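Second arm on the wish list at Vinura

August 8, 2026

Budget time again at Vinura, and I've been putting in for a second robot arm – plus a spare hand, if they'll let me.

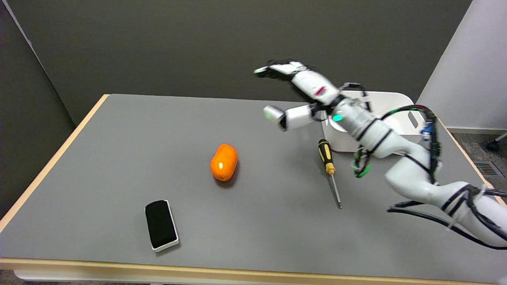
Arm and hand at the grey table, with a screwdriver and a whiteboard eraser.

The quote from Ranov covers the arm, mounting and up to 3 years of service. I'd also like $1000 set aside for cables and fingertip pads, which always get forgotten! 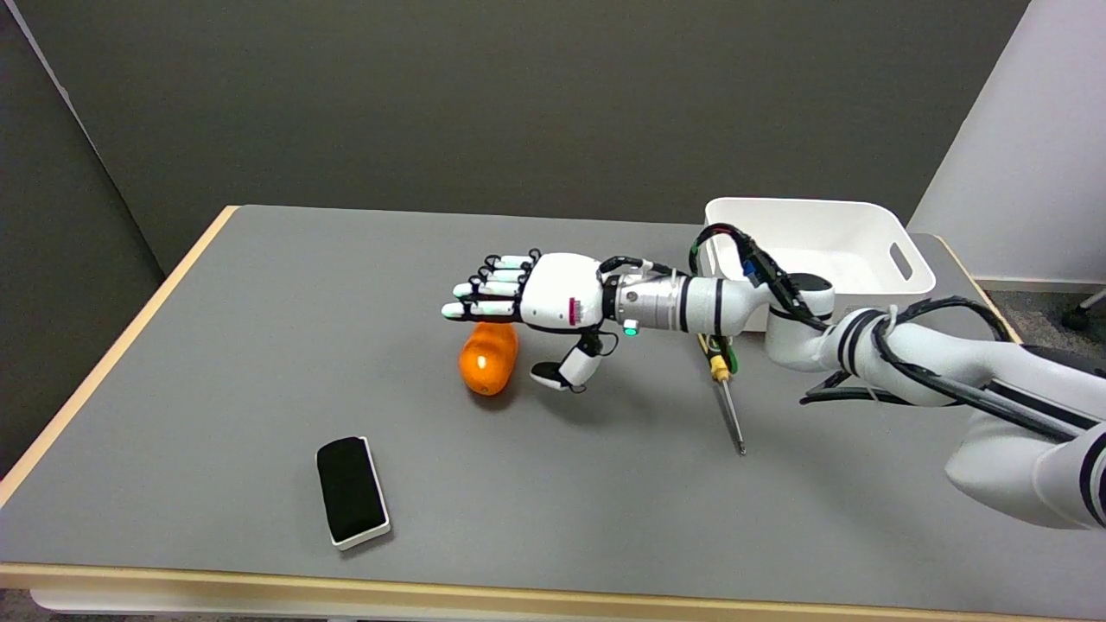 Braltavia wants to share the cost, so we'd split bench time between 2 teams. I'm all for it – 160 hours a month each sounds like plenty to me. Orders have to be in before the Thaweesak site puts in theirs, so get your wish lists to me soon.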